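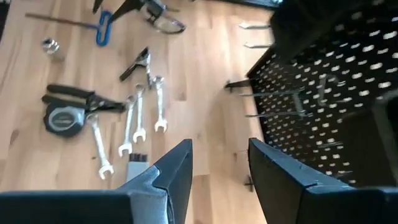 Trurel Timing Tables

README for the lap and stint data of the Trurel single-seater series

Contents

laps.csv: one row per completed lap
stints.csv: one row per run between pit visits
entries.csv: car number, team code, chassis code
setup_notes.csv: free text from the garage sheets, where a team supplied them

Coverage

The tables cover 4 rounds, two at Lesunach and two at Prusutgate. Each round has one practice, one qualifying session and one race. There are 546 rows in stints.csv. Laps on which the car entered or left the pit lane are kept and flagged in the column pit_flag.

Columns in laps.csv

round: integer, 1 to 4
session: P, Q or R
car: car number as entered
lap: lap count within the session
time_ms: lap time in milliseconds
s1_ms, s2_ms, s3_ms: sector times in milliseconds
pit_flag: 0 none, 1 in, 2 out
track_state: D dry, W wet, M mixed

Sector times are blank if a loop missed the transponder. They have not been filled in from the lap time.
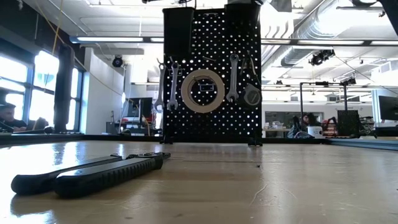 Setup notes were typed up from paper sheets and follow the wording of the mechanic who wrote them. Spelling has been left alone, apart from car numbers. Tool names vary from team to team, and the tool column in setup_notes.csv therefore uses broad classes. A black long-handled tool like the one lying on the tabletop, with two handles meeting at a jointed metal section, is coded HAND2, whatever the sheet calls it. Powered tools are coded POW. Rows with no tool named are coded NONE.

Known problems

Round 2 qualifying at Lesunach was stopped and restarted. Lap counts run on through the stoppage, so the first lap after the restart is very long. Filter on time_ms if this matters.

Car 80 ran with a spare transponder in the round 3 race. Its laps were matched by hand against the Fiore timing sheets and carry a 1 in the column manual.

The track_state column is set once per lap from the race control log. At Prusutgate the far end of the circuit can be wet with the pit straight dry. Such laps are marked M.

File format

UTF-8, comma separated, one header row, full stop as the decimal mark. Times of day are local to the circuit.

Changes

1.1: corrected sector order for round 4 practice
1.0: first release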